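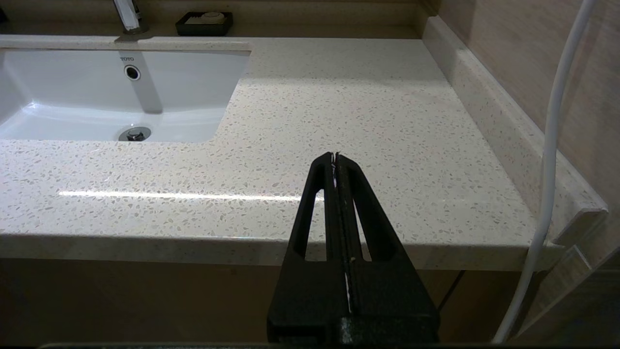

Speaker notes: Water use in guest accommodation
Pernville Hospitality Forum, afternoon session, 2.15 pm

Opening

Good afternoon, and welcome back. The session lasts 60 minutes, including questions. Handouts are on the table by the door and contain the tables that will not be shown on screen.

The talk concerns the day-to-day management of water in small and medium-sized hotels. It draws on the review carried out at the Jalari, a property with 288 rooms over 9 floors, which opened its records to us between January and June. We are grateful to the management for permission to discuss the findings in public.

[Pause. Move to slide 2.]

Why the review was carried out

The hotel had seen its water charges rise over several years while occupancy stayed level. Laundry had been sent off site for the whole of that period and could be ruled out. The kitchen was metered separately. Attention therefore turned to the guest bathrooms and to the supply pipework serving them.

Members of the audience from smaller houses may feel that this does not apply to them. Please stress that the method is the same for a guest house with a single meter, and that the first step costs only staff time.

Slide 3: reading the meter at night

The meter was read at midnight and again before the early breakfast shift. Flow during those hours should be low. At the Jalari it was steady, which pointed to continuous loss within the building. Ask how many present read their own meters at night. At the Farnex briefing last year very few hands went up.

Slide 4: where the water was going

Toilet cisterns accounted for the largest share. Worn inlet valves allowed water to pass into the pan without any sound that a guest would report. A dye tablet in the cistern shows the fault within minutes, and housekeeping staff can be trained to use one during a normal room clean.

Basin taps came next. Drips were recorded on the room sheet but the sheets were filed by date, so the same room could be reported many times before a repair was booked. The sheets are now filed by room number.

Showers were a smaller matter than expected. Do not spend long on this point. Refer to the Kapoor paper in the handout for those who wish to see the flow tests.

[If running late, omit slide 5.]

Slide 5: guests and notices

Cards asking guests to save water were already in place in every room. The review could find no clear change in use after the wording was revised. We make no recommendation for or against such cards. Guest comments on low water pressure should be passed to maintenance on the same day.

Slide 6: recommended practice

Read the meter at night at least once a month and keep the figures in one book. Test each cistern every quarter. Book tap repairs within 2 working days of the first report. Name one member of staff to hold the record, with a deputy for periods of leave.

Questions

Questions on tariffs should be referred to the supplier. Requests for copies of the room sheet may be left at the registration desk until 5 pm.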